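# Sorting and storing small plush toys on a desk

Applies to plush toys up to palm size, kept in an open cardboard tray or box. The procedure covers sorting, surface cleaning and repacking.

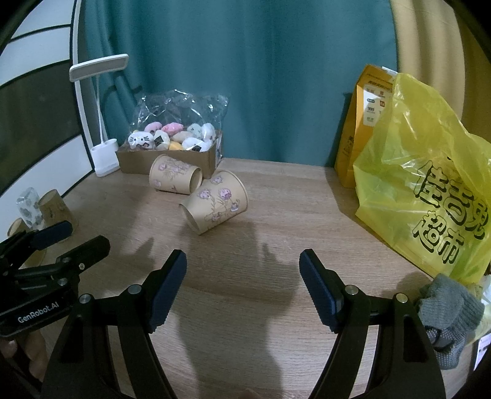
Work on a table with a smooth, hard top. Lint and loose fibers show up on it and wipe off easily. Leave enough clear space in front of the box to lay out one full row of toys.

## Materials

- Open cardboard box with low sides
- Clear plastic bag, large enough to hold the full set
- Two paper cups
- Soft brush (the small Rondard clothes brush works; a clean toothbrush is a substitute)
- Lint roller
- 500 ml of lukewarm water with 4 drops of mild dish soap
- White cotton cloth
- Desk lamp

## Procedure

1. Position the lamp at the back corner of the table and angle the head toward the work area. Low side light makes dust on pale fabric easier to find.
2. Take all toys out of the box. Empty the box over a trash can and tap the corners.
3. Sort the toys by fabric color: white and cream, pastels, then stronger shades. Clean in that order so the cloth does not carry dye onto lighter plush.
4. Check seams, embroidered faces and any hanging loops. Put anything with an open seam into the first cup. Detached parts, such as ribbons or tags, go in the second.
5. Brush each toy in the direction of the pile. Short-pile plush needs only a few strokes. Do not brush across printed or stitched whiskers.
6. Run the lint roller over the back and base. Skip the face.
7. For stains, dampen a corner of the cloth with the soap solution and dab. Do not rub. Repeat with plain water.
8. Air dry for 7 hours, turning once. Toys with bead filling in the base need 14.

## Packing

Line the box with the plastic bag, open end up. Place the largest toys along the back wall and the smaller ones in front, faces forward. Fill gaps with toys lying on their sides. The rear row should lean against the wall of the box without being compressed, as pressure leaves creases in the pile that are slow to recover.

Leave the bag open while the box is on display. For storage, fold the top over twice and hold it with a clip. Avoid tape, which picks up fibers when it is peeled back.

## Notes

- Boxes from the Toltora shelf series have sides of nearly the right height for a single layer. Taller boxes hide the front row.
- Keep the box out of direct sun. A drawn curtain is sufficient.
- Vadik fabric spray left a sticky film on cream plush in testing and is not recommended here.
- Seam repairs are covered on a separate page. Use a ladder stitch and thread matched to the darker side of the seam.

Last revised in February.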